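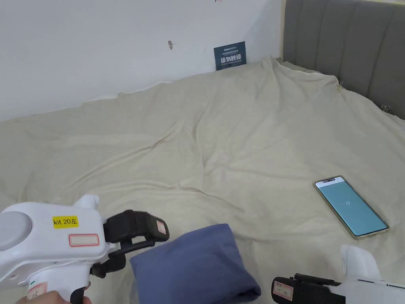
Most of the trouble people have with hand-held grippers comes from things that were left unfixed before the first fold. I've looked after the bed cell at Climo for two winters now, and I want to argue for spending more of the shift on setup and less of it on collecting. I know how that goes over with anyone who has a quota.

The cell is simple. There's a bed against a white wall, a cream cover, a pile of clothes, and a pair of grippers that a person works by hand while the cameras record. The recordings go off to be used in training, and by then it's too late to fix anything. A jaw that closes a bit crooked will close a bit crooked in every recording until somebody notices. Last January we noticed after 1,134 recordings. All of them had to be gone through again, and Apostolos Xenos and I did most of that between us in the back office at Eletdale, in our coats, with the heater going.

The fault was a loose screw behind the left jaw. Tightening it took less time than making tea.

My first opinion is that grippers should be kept as pairs. A left and a right that have been worked together wear together, and the person using them gets used to how they pull. When a right-hand unit goes to the bench, the easy thing is to grab whatever right-hand unit is on the shelf and carry on. I did it myself for months. The fingers on the replacement might open a hair wider or the spring might be newer, and with something rigid like a mug you'd never know. With a T-shirt you know straight away, as one corner of the hem comes up before the other and the whole fold goes off square. Now if one goes to the bench, both go.

This is also why I'm fussy about labels. Handwritten ones are fine. I like them, because you can redo them on the spot, and a printed label that's wrong tends to stay wrong until the label maker turns up. What matters is that the label is on the body and also on the part that comes off. Jaws get swapped. If the jaw has no mark of its own, then after a busy week you have a bin of black jaws and no history for any of them.

My second opinion is about the surface, and here I part ways with Eirini Lazaridis, who runs the other cell and whose results are better than mine on most measures. She wants the cover pulled tight and pinned on all sides before each run. I want it clipped where it meets the headboard and otherwise left to wrinkle. Her case is that a flat cover makes it easier to tell what went wrong when a fold goes bad. That's fair. My case is that a bed in a house isn't flat, and that pulling the cover tight hides a problem with finger height. On a taut sheet you can slide a finger under a hem at nearly any angle. On a loose one the finger digs in and picks up sheet and shirt together, and you find out your tips are worn. 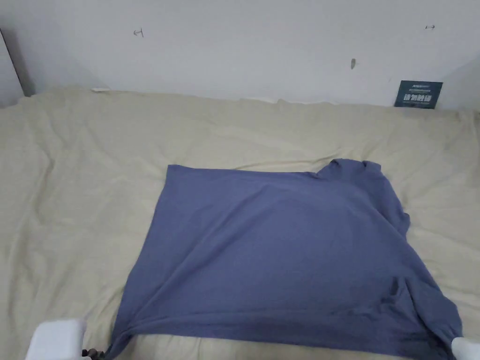
Worn tips are the most common job I do. The faces that meet the cloth pick up lint and skin oil, then they go shiny, and thin cotton starts to creep out of them on a long pull. People answer that by squeezing harder. That loads the linkage, and the linkage is the expensive part. I wipe the tips down at every break and change them by feel. The maintenance sheet we got from Rolland, who do our servicing, says to change them every 44 hours of use. I think that number suits someone handling boxes. On denim I get longer than that out of a set, and on fleece a lot less. I'd sooner see a test on the sheet than a number: take a thin T-shirt, hold it by one bottom corner, pull gently, and see if it walks. If it walks, change the tips.

Third, the wall. We put small arrows and notes on it so that operators and cameras agree on where things are. Visitors always ask why we don't just measure once and write it in a file. We do write it in a file. The file doesn't help the person standing at the bed at seven in the morning after someone has vacuumed and nudged the frame over by the width of a thumb. A mark on the wall does. It costs nothing, and it can be painted over the day the lease ends. We had a fancy version for a while, a projected guide from a company called Sornus, and it was lovely when it worked. It needed its own calibration, so then we had two things to line up each morning where before there was one. It's in a cupboard now.

The same goes for signs. A plain card asking people to keep their hands off has saved us more rework than any software check. Cleaners and well-meaning managers all want to straighten a bed. It's a natural urge. The card has to stand where a person will see it before they reach for the covers, and that means on the bed side and never on the door.
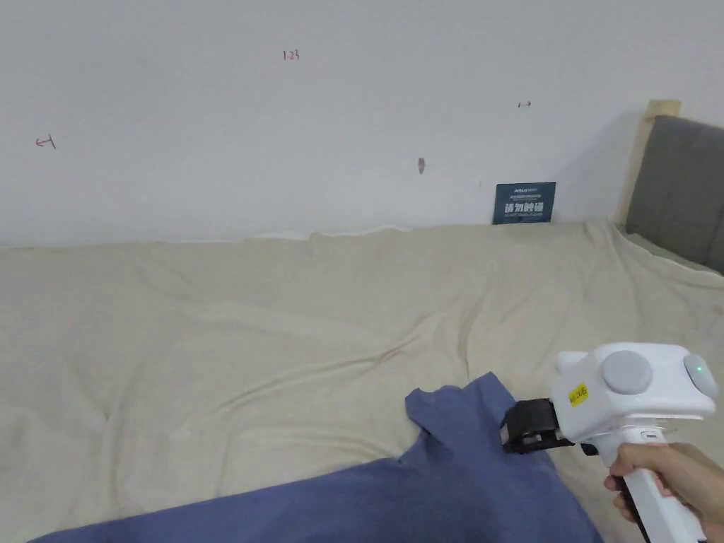 Then there's the grip itself, the human one. I'd put hand fatigue ahead of any mechanical fault as a cause of poor recordings, and it almost never gets logged as one. These units are bulky at the front and the weight sits ahead of your knuckles. After an hour of shirts the wrist starts to drop, and when the wrist drops the jaws come in nose-down and catch the weave. I've stripped and rebuilt grippers that had nothing wrong with them because the notes said "jaw dragging". Apostolos suggested we hand the unit to a fresh operator before opening it up, and of the next 13 faults logged as dragging, only 2 were in the machine.

So that's the rule in our cell. Fresh hands first, then the screwdriver. We also cut the runs shorter, which our scheduler did not enjoy. She had a point about the hours. A shorter run means more starts, and each start means the pair has to be zeroed, the clock checked against the cameras and the battery looked at. I still think it's the right trade, though I'd admit I haven't got figures that would convince her, and she has a spreadsheet.

Where I have changed my mind is on who should do the upkeep. I used to think it should be one person, me, with a locked drawer. The trouble is that the operators feel a problem long before I see it. They know a trigger has gone stiff on the third shirt. If the drawer is locked and I'm over in the other building, they'll work around it, and working around it is what gets recorded. The drawer is open now. There's a hex key on a string, a bag of tips and a notebook with a pen tied to it. The writing is terrible and half the entries don't say which hand. I'm working on that with a stamp that prints L and R so they only have to circle one.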